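Notes for my bit -- booking live acts, community events night, 1st May

Hi everyone, I'm Karim Farah, I look after the acts at Sonduvley. Wait for the chatter to settle, then do the stilt walker story (short version!).

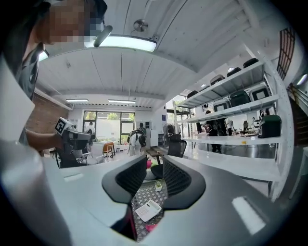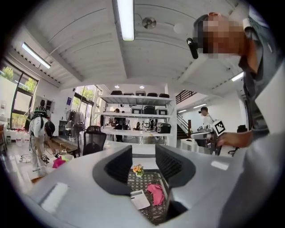 So, roving performers. My favourite thing to book, and the thing organisers get wrong most. A juggler can't rove for 55 minutes straight. I ask for 3 short sets with a proper break between them, and somewhere with a door for getting changed. At the Zeria street party we gave a fire twirler a broom cupboard -- I still cop it for that one.

Ask about insurance early. Ask about ceiling height too, if there's an aerialist (Jundeck hall story here, if I've got time).

Fees: quote the lot up front, travel and parking included. Colour of costume matters less than you'd reckon, so let them choose.

Then questions. Hand the mic to the back row first, they always miss out.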